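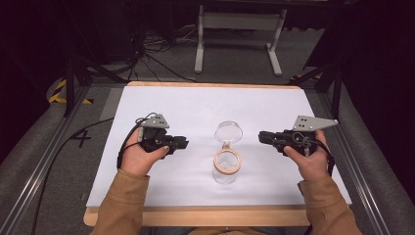

The case for the small glass jar

Published 21/11/2019

I have thirteen glass jars on the shelf above my sink and I would like to defend every one of them. People who visit tend to see clutter. They ask why I don't have one decent set of matching tubs, the sort that nest inside each other and come with a label maker. My answer takes longer than they want, so I am writing it down.

The argument is that small glass containers with proper lids are the most useful storage a household can own, and that we have been talked out of them by shops selling something worse. I don't mean the big preserving jars that turn up in photographs of farmhouse pantries. I mean little ones, the size you can pick up with a few fingers, and the open bowls that go along with them.

Start with seeing what you have. An opaque tub has to be opened before you know what is in it, and in a house with more than one person in it that means it mostly doesn't get opened. I once cleared a cupboard at my mother's and found the same packet of picture hooks bought over and over, each time because the last lot had gone into a cream plastic box with a flower on the side. With glass there is no guessing. You look along the shelf and there are the picture hooks.

Labels are supposed to fix this. They do for a month or so. Then the contents change and the label stays, and after that the label is worse than having none, as you will trust it. I have a tin marked FUSES which has held drawing pins for six years. I know what is in it and I still reach for it when a fuse goes.

The second point is cleaning. Glass comes out of hot water looking the way it did when it was new. Plastic tubs keep the last curry and the one before that. They also go cloudy, and the lids take on a slight warp so that one corner always lifts. I had a set from Zorkholm, a starter pack with a lid for every box, and inside two winters I had a drawer of lids that fitted nothing. I don't say this to be unkind to Zorkholm. The boxes were cheap and I put them through a good deal. But I have jam jars older than I am that still close.

The lid is where most jars go wrong, and it is the part people pay least attention to when they buy. A metal screw lid rusts at the edge if it sits near a sink. A cork is pleasant to handle but it crumbles in time and holds on to smells. A glass lid on its own will rattle and slide. The kind I like best is a glass top that sits snugly on a ring, because you can take it all apart, wash the pieces and put them back, and if the ring perishes you can buy another one. Any container that can be mended with one cheap part is worth having over one that can't.

I will admit the obvious objection, which is that glass breaks. It does. I have dropped jars on a tiled floor and spent the rest of the evening with a torch and a damp cloth looking for the last splinter. If you have small children or a stone floor you should think about where you keep them. My own rule is that nothing glass goes above shoulder height and nothing glass is opened over the floor. You do it over the table, on something flat with an edge to it if you can.

That flat thing with an edge deserves a paragraph to itself. A board with a raised border, or a shallow tray, does more for tidy work than any number of drawers. Screws roll and beads bounce. If you are sorting small parts on a bare table, you will be on your knees before long. Put a lip round the work and everything that escapes stops at the lip. A white surface is best for it, as most of the things you lose are dark or metal and will show up at once. Mine is a piece of painted hardboard in an old picture frame and it cost me nothing.

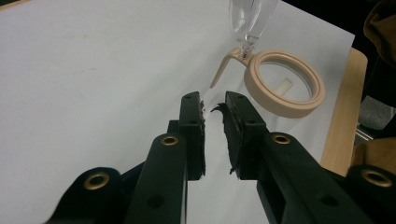
Then there is the handling of small things in general, which I think we have got steadily worse at. The modern habit is to tip everything out, find the one item, and sweep the rest back in with the side of the hand. That is how odd bits of fluff and broken foam end up in with the good stuff. The slower way is to take out one piece at a time and look at it. Is it whole? Do you know what it belongs to? If the answer is no on both counts it can go in the bin, and you have saved yourself the trouble of storing it for another ten years.

I tried this with the kitchen drawer in January. It was the drawer next to the cooker, the one every house has. It took me nine evenings, doing a little at a time with the radio on, and I emptied it one piece at a time on to the board. What was worth keeping went into jars. What was worth keeping but wouldn't fit in a jar was where I learned something, and it is the reason I have softened a bit on bowls.

I used to think of an open bowl as a place where things went to be forgotten. Keys, receipts, a battery that might be flat. I still wouldn't have one by the front door. But for anything long and bendy a bowl is much better than a jar. Cable, cord, elastic, a bit of hose, the spare washing line: all of it wants to lie in a curve, and if you push it into a narrow jar it kinks and springs out at you when the lid comes off. In a round bowl it settles against the side by itself and stays there. You can see the end of it too, so you can pull the end and not the middle.

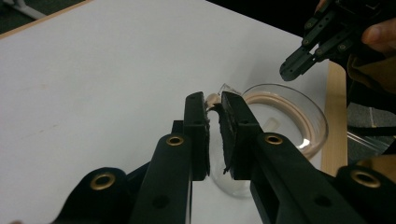 The same goes for plastic hose and tubing in particular. Fold it and you get a crease, and the crease is where it will split when you need it. Let it lie in a loose coil and it will do for years. I keep an offcut of the hose from my home-brewing days this way, and it has been cut down since then for the fish tank, the water butt and a leaking fridge drain. A bowl with room in the middle will take a few odds and ends as well, so long as you don't go mad.

Clear bowls, again, for the same reason as clear jars. Charity shops are full of them. People clear out trifle bowls and fruit bowls by the boxful, and the shops price them at next to nothing because they are heavy and hardly anyone wants to carry them home on the bus. The market hall in Clurnatum has a stall that sells little else.

I should say something about cost, as I have been told more than once that this is a rich person's hobby. The Fatano catalogue that came through my door this autumn had a "complete pantry system" in it for £241. It was a wall of identical boxes with bamboo tops, photographed with identical amounts of pasta in them. Nobody's pasta looks like that. Everything on my shelf came with food in it, or from a jumble sale, or was passed on by somebody moving house. The only ones I paid full price for were from Rastogi, the hardware shop on the corner, because I wanted a set with replaceable rings and they had them in the window.

Matching is the thing you are paying for in a catalogue, and I don't see what it gets you. When every container is the same you are back to reading labels. With a shelf of odd jars, each one has its own shape, and your hand learns them. The squat one is tap washers. The one with the chipped base is string ends. I can find the tap washers in the dark, and during the power cut last winter I did.

So I shall be keeping the thirteen. The one nearest the window has lost its lid, and if anyone has a spare the width of a teacup I would be glad of it.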